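Isolierband in sechs Farben: Wie lagert ihr eure Rollen, damit man den Anfang wiederfindet?

kabelkiste_nord, 5. November 2019

Hallo zusammen,

ich habe mir endlich einen Farbsatz Isolierband gegönnt und bin völlig begeistert! Bisher gab es bei mir nur Schwarz, und jetzt markiere ich alles: Verlängerungskabel nach Länge, Ladekabel nach Gerät, sogar die Griffe vom Gartenwerkzeug. Das macht so viel Spaß, dass ich in den ersten beiden Wochen schon eine halbe Rolle Gelb verbraucht habe.

Jetzt das Problem. Die Rollen liegen bei mir in einer tiefen Schublade übereinander, und zwar hochkant, quer, wie es gerade kommt. An den Seiten sammelt sich Staub, und zwei Rollen kleben schon leicht aneinander. Vor allem suche ich jedes Mal mit dem Fingernagel nach dem Anfang. Bei Weiß geht es noch, bei Schwarz sehe ich abends unter der Lampe überhaupt nichts mehr.

Stellt ihr die Rollen auf einen Stab? Legt ihr sie hin? Und was macht ihr mit dem Anfang? Platz hätte ich auf der Werkbank oder im Regal darüber, da sind 30 cm Tiefe.

rollenweise

Oh, endlich mal eine Frage, bei der ich mitreden kann! Ich bin vor Jahren vom Stab weggekommen und seitdem überzeugter Hinleger. Auf dem Stab ist nämlich immer genau die Farbe hinten, die man braucht, und dann zieht man alles wieder herunter. Ein flaches Tablett mit hochgezogenem Rand kostet fast nichts, und man sieht jede Farbe auf einen Blick.

Wichtig ist nur: eine Lage, nicht stapeln. Die Rollen liegen flach, Kern nach oben, zwei Reihen reichen völlig. Die Rolle, mit der ich gerade arbeite, kommt neben das Tablett und wandert danach zurück. Und legt euch etwas Glattes, Einfarbiges unter, ein Tuch zum Beispiel, dann findet man auch den kleinsten abgeschnittenen Streifen wieder (ich hatte die früher regelmäßig am Ärmel). 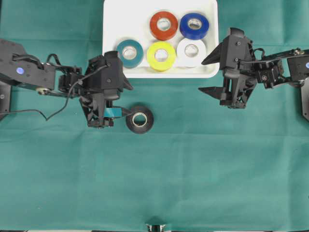
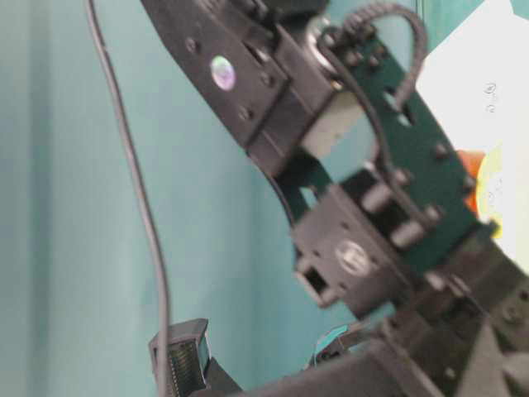 Erstes Bild: Rot und Blau hinten, davor Dunkelgrün-Blau, Gelb und Weiß, Schwarz liegt links unterhalb vom Tablett auf dem Tuch.

Zum Anfang: nach dem Abschneiden das Ende einen Fingerbreit nach innen umschlagen, Klebeseite auf Klebeseite. So entsteht eine kleine Lasche, die man sogar im Dunkeln ertastet. Bei Schwarz nehme ich dafür gern einen kurzen Streifen in einer anderen Farbe und klebe ihn unter das Ende. Das leuchtet richtig heraus und ist in 2 Sekunden gemacht.

Wenn zwei Rollen schon aneinanderkleben: vorsichtig gegeneinander verdrehen, auf keinen Fall auseinanderreißen, dabei ziehen sich die Kanten lang. Den Staub an den Seiten bekommt man mit einem nebelfeuchten Lappen ab. Danach die Rolle eine Stunde offen liegen lassen.

Ein Tablett mit 30 cm Länge passt übrigens wunderbar in dein Regal, und man kann es mitsamt den Rollen herausnehmen und zum Arbeitsplatz tragen. Das ist für mich der größte Vorteil überhaupt!

azevedo_werkstatt

Stab. Holzrundstab, zwei Haken, fertig. Hängt bei mir seit dem Umzug und geht prima.

schrauberin_ost

Beides geht, aber achte auf die Temperatur! Meine Rollen standen einen Sommer lang auf der Fensterbank, und danach war der Kleber an den Seiten herausgequollen, eine Riesensauerei. Seitdem lagern sie im Schrank, jede auf einem Stück Backpapier. Backpapier ist großartig, das löst sich von allem.

Beim Markieren von Kabeln noch ein Tipp, weil du ja offenbar genauso viel Freude daran hast wie ich: Schreib dir den Farbcode auf und kleb ihn innen an die Schranktür. Ich habe 4 Farben fest vergeben, Rot ist bei mir alles in der Garage, Blau alles am Schreibtisch, Gelb geht mit auf Reisen und Weiß gehört zur Küche. Mit Schwarz wird nur repariert. Und an echten Leitungen in der Wand haben unsere Fantasiefarben natürlich nichts verloren.

Ich nehme die Rollen von Brultico, die lassen sich sauber mit der Schere schneiden. Vom Abreißen bin ich ganz weg, davon wird das Ende immer so spitz.

Kommentare

kabelkiste_nord: Ihr seid super! Tablett ist besorgt, die Rollen liegen drin, und die Lasche klappt auf Anhieb. Backpapier probiere ich am Wochenende.

lötzinn77: Das mit dem andersfarbigen Streifen unter dem Ende mache ich ab sofort auch. Warum bin ich da nie draufgekommen?

azevedo_werkstatt: Am Stab findet man den Anfang auch, wenn man ihn umklappt.

rollenweise: Stimmt, das gebe ich gern zu!

gartenbank: Hält die Markierung an Werkzeuggriffen denn draußen? Meine vom Mai löst sich schon an den Kanten.

schrauberin_ost: @gartenbank Griff vorher entfetten und die letzte Runde ohne Zug aufkleben, dann hält es bei mir deutlich länger.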